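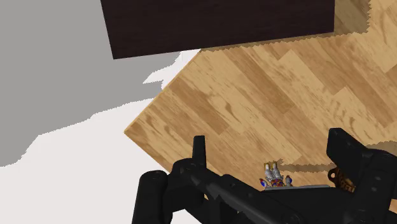 Bukola Iyamu started her newsletter, Drurngate, in September with 15 readers, most of them cousins. Before that she wrote a blog under the same name for six years. She closed the comments, moved the archive and told everyone to sign up by email if they wanted to keep reading.

"I lost people," she says. "I knew I would. The blog had 1000 subscribers on paper, but I could see that maybe one post in five got a reply from anybody."

We spoke by phone in November 2023, while she was between shifts at the pharmacy where she works four days a week. Drurngate is about walking to places in her own town and what used to be there. A recent issue covered a closed shoe repair shop called Stanciu and the three businesses that have had the building after it.

The old blog ran on Trollix, which she paid for by the year. She says the price was fine, but she spent more time on the sidebar than on the posts. "I changed the header font nine times one winter. I have the backups. You can't tell them apart."

Moving took 31 evenings. The export left out the captions on her older posts, so she typed them in again from a printout. Her friend Yanti Osman, who writes a baking blog, read the dates aloud while she typed.

"Yanti kept stopping to read the posts," Iyamu says. "She'd go, did you really walk to the reservoir in those shoes? So that slowed us down."

She now writes on paper first, types it up in one sitting and sends it the next morning. Issues used to run long. Now she stops at two screens on her phone, and if there is more to say it goes in the next one.

The list is at over 40 people. One of them, Estíbaliz Zabala, grew up on the street from the second issue and wrote back with a correction about the bus stop. Iyamu printed it in full.

"On the blog that would have been a comment under an old post, and I'd have seen it in the spring," she says. "This came straight to me - I read it at lunch."

She does miss some of it. She liked the links page, and she liked finding a stranger's blog through someone else's list and reading it back to the beginning. She still keeps a list of blogs in a notebook and checks them on her day off.

The next issue is about the footbridge behind the school. She has walked it twice and wants to go once more before she writes anything down.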